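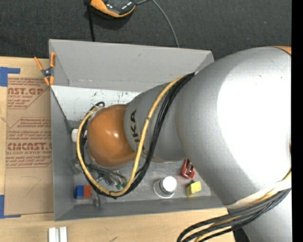
Gray box on the bench, wood top under it.

09/03/2025

Glue trial, second go. Herman Wattimena came back from the Gellach visit convinced that the Ruletov hide glue beats our usual stuff on end grain, and that we should switch before the October orders. I said I'd test it. I don't expect much. Their sheet says full strength in 3 hours and gives no wood species, no humidity, no clamp pressure. Strength of what, then?

Cut 14 maple joints from the same board, half with Ruletov, half with the Daneshvar we already buy. Same clamps, same person spreading (me). Left them overnight anyway, whatever the sheet says.

Broke them this morning with the lever and the hanging scale. Ruletov average came out 33 pounds, Daneshvar a bit under that. Herman was pleased. I'm not so sure. Two of the Daneshvar pieces had a starved line you could see with the naked eye, so that's my spreading and not the glue. Throw those out and the gap is almost nothing. Also the lever slipped on one and I wrote the reading down regardless, which I shouldn't have.

Best single joint was 50, Ruletov, and I trust that one least of all. The break ran down into the wood, so it says more about the maple.

Price is the other thing. Herman says it evens out because you use less. Less than what? I'd like to see a jar weighed before and after a real job.

To do:
Repeat with ash, and size the end grain first on both sets.
Weigh the jars.
Ask Drerkia if they still have that old shear jig, the lever is no good for this.
Somebody else should spread next time, without being told which glue is which.

Not ordering any until then. The open Ruletov jar is in the fridge, lid taped.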